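Teaching Robots to Notice When They Can't See

Most robots that handle household objects learn by watching recordings. A person moves a gripper through a task many times, a camera near the fingers records what the gripper sees, and a computer model learns to connect the pictures with the motions. The method works well enough for picking up a block. It works less well when the object in the gripper is large, because the object gets between the camera and everything else.

Sajib Bhuiyan has spent most of the past 2 years on that problem. He leads a small group at Drurlow, a research lab that studies manipulation, and his latest project is a training method the group calls Podo. The idea is simple to state. Before the model picks its next motion, it has to guess how much of the useful part of the picture is blocked. If the guess is high, it leans on what it saw a moment earlier. If the guess is low, it trusts the current view.

Gift bags became the main test. The opening is narrow and the sides move when touched. Tissue paper makes it worse, since it changes shape every time something brushes against it and never looks the same in two recordings.

"A box has edges you can rely on," Bhuiyan said. "With a paper bag, you are aiming at something that moves when you get close."

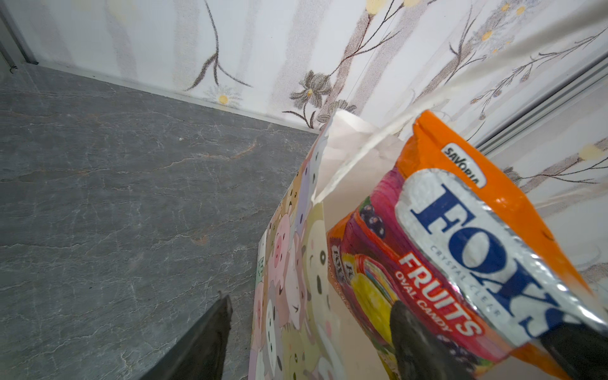

A bag of Fox's candy at the mouth of a paper gift bag, from the camera near the gripper fingers.

Candy pouches were chosen for a related reason. They are shiny, they crinkle under pressure, and the printing on them is brighter than almost anything else on a kitchen counter. Early models gave the package far too much attention. They learned where the lettering usually sat and ignored the bag it was supposed to go into. When the group switched to a different pouch, those models drifted to one side and pushed against the paper.

The group collected 475 recordings of the packing task, all on home countertops, with the bag set down in a different spot each time. Fouad Bouzid, who handles the data, marked the moments when the bag opening was hidden from the camera. He had expected the marking to take a few days. It took most of a month, because he and Bhuiyan kept disagreeing about what counted as hidden. If a corner of the opening shows over the top of the pouch, a person can work out the rest. Whether a model can is a separate matter. They settled on a rule that any visible stretch of the rim counts as seen, and Bouzid went back and redid the first batch.

Those marks are used only in training. Once the model is running, it makes the guess by itself from the camera picture.

For comparison, the group trained a second model, named Qin, on the same recordings without the guessing step. Each then ran 1,000 trials in simulation before going onto a real arm. Podo's gain was largest in the last part of the motion, when the pouch is close to the opening and covers most of it. In open views the two models were hard to tell apart, and Bhuiyan is careful to say so.
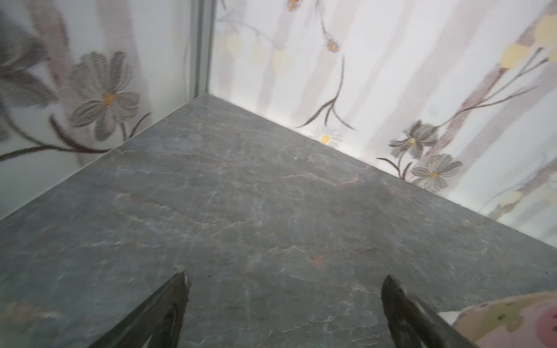
Open counter between the gripper fingers, with patterned walls behind.

Views of open counter caused a different kind of trouble. Stone with pale veins and walls with printed flowers offer plenty of detail, and a model will use whatever detail it is given. Polished stone also picks up faint reflections of the wall. Bouzid found that Qin would sometimes slow down over a patch of counter for no reason he could trace. Podo did the same, though less often, and the blocked-view guess stayed low throughout, as it should have.

He tried blurring the backgrounds in a share of the training pictures. The pauses became rarer, but the model also got worse at judging its distance from the counter. For now the backgrounds are left alone.

There are limits the group has not solved. Podo remembers only a short stretch of the past, roughly 15 camera pictures. If the gift bag gets bumped while the view is blocked, the model keeps aiming at where the bag used to be. A second camera mounted away from the arm would help, but Bhuiyan wants a method that works with the camera near the fingers alone. Extra cameras have to be set up and lined up again in every new kitchen.

The next set of recordings, named Kekutent, will cover soft containers of other kinds, starting with cloth pouches and mesh produce bags. Bouzid has already written the marking rules for it. Mesh is the part he is least sure about, he said, because the camera can see through it.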